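Notes for Unit 7: Getting the gripper into the bowl and back out again

Revised 11/03/2020. The old version had a sign error in the section on wrist frames, which several of you found the hard way. Corrections to Stela Pascu, please, and not scribbled on the copy in the lab.

Where we are. By now your group should have the planner (Lamano) talking to the controller (Vilar) and neither of them complaining on startup. If they complain and then move anyway, that is a different unit. Today is the part between "the planner found a path" and "the fingers are where I wanted them," a gap in which most of your semester will be spent.

7.1 Free space is easy

Moving an arm through open air is a solved problem, in the sense that you can call a function and go get coffee. Lamano samples joint configurations, throws out the ones that hit something, and strings the rest together. The default is 500 samples. Raise it if you like. It will make the path slightly nicer and you slightly older.

Trouble starts when the goal is inside something. A mixing bowl is a good teacher here. Its rim is a ring of collisions, the inside is a region you must enter from above, and the wall curves, so a pose that is legal at the rim may be illegal a little lower down. If your collision model treats the bowl as a solid convex lump — and the default mesh importer will do this without telling you — the inside does not exist. The planner reports "no valid goal" and you spend an afternoon blaming the inverse kinematics.

Check the mesh first. Turn on the collision overlay, look at the bowl, and see whether it has a lid it shouldn't have.

7.2 The last stretch

Don't let the sampling planner do the descent. Plan to a pre-grasp pose above the rim, stop, then run a straight Cartesian move down the approach axis. Two reasons. The straight move is predictable, so you can stand near the stop button and have some idea when to use it. And a sampled path into a bowl may be valid at every checked point while clipping the rim between them.

During the descent, switch Vilar from stiff position control to impedance mode. Stiffness of 300 along the approach axis is our starting value. Too high, and a small height error becomes a hard push on the crockery. Too low, and the arm sags politely and never arrives.

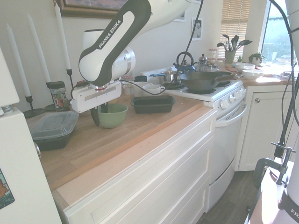

Couldn't you just leave it in impedance mode the whole time and skip the switch, Stela Pascu asked when these notes were being drafted, and the reply took up most of a whiteboard. You can. Then your free-space moves track loosely, the planned path and the driven path drift apart, and the collision checks were done on the planned one. Switch modes with the arm at rest, at the pre-grasp pose, and log the switch.

7.3 What the scene model doesn't know

A kitchen counter is full of things your model has opinions about and things it has never heard of. Pans, jars and containers usually make it in. Cables almost never do. Glass and clear plastic come back from a depth sensor as holes, noise, or whatever is behind them, and the perception node (Cotus) will happily hand you free space where there is a lid. Use the inflate option on anything transparent. Yes, it makes the world more cramped.

Also remember the second arm, if your station has one. To the first arm's planner it is furniture, and furniture that can move should be given its whole swept volume until you write something smarter.

7.4 Getting out

Everybody plans the approach. Fewer people plan the retreat, and last February we watched a very good grasp end with the fingers leaving sideways. Retreat along the same axis you came in on, to the same pre-grasp height, before calling Lamano again. If you are holding something, attach it to the gripper in the collision model first. The call is in the Dudás wrapper, line 253, under a comment that says "don't forget."

Before next time

Run the descent in simulation with the bowl moved sideways by a little, then by a lot, and hand in the force logs for both. Plot them on the same axes. Label the axes. Say in a paragraph at what point you would have pressed the stop button, and whether the software would have got there first.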